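Home | Notebook | People | Kit list | Older entries

Last updated: October

Afternoon, second cup of tea

I have been meaning to write up the chores list properly, and the grippers are behaving, so I may as well do it while Sudheer has the soldering iron and I can't get on with anything else.

We began with 26 chores, most of them from Kavitha's mother, who was asked what she'd hand over tomorrow if she could and didn't stop talking until the kettle had boiled twice. Folding tea towels, wiping down the hob, sorting post, putting the phone back properly after my uncle has used it (a sore point in that house, I gather). Nine of them we can now get the arm to do more often than not. I was pleased with nine until Ravindran came over from Plemthorpe and asked how many I'd trust it with while I was out at the shops. Three, I said, and then I thought about the hob and wasn't so sure of the third.

Soft things are still dreadful. A towel is never the same shape twice and the arm seems to take it personally. Hard things with a cord on them are the next worst, and I'd put the desk telephone at the top of that heap. The body is easy, the handset is a friendly size, but the coiled cord pulls back a little wherever you go, and the buttons are small for a finger as pointed as ours. You and I would feel a key give. The gripper has to be told, one way or another, what giving looks like.

So phones have had most of our hours lately, all done by hand with the pair of grippers. The count stands at 361 takes, across everything on the list, and Leilani has been through the lot and thrown out the ones where the marker cubes were turned away for too long.

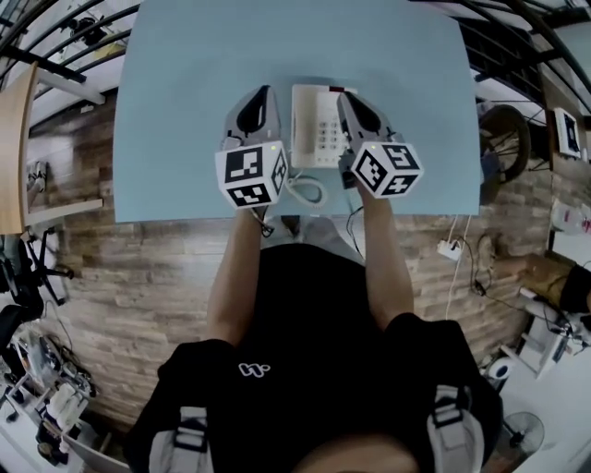

My own feeling is that we hurry. I do it too – you know perfectly well where the key is, so you dart at it, and then the arm learns to dart without the knowing. Going slower next week, and swapping hands halfway through.

Still to do: ask Chettiar about softer fingertips, and find out whether the Clotham people ever got their arm to wrap a cord.

Comments

Kavitha: Mum says you've left out the oven shelves, and she did say oven shelves.

Roel: Clotham gave up on cords and went over to crates. Happy to put you in touch anyway.

Sudheer: Iron's free.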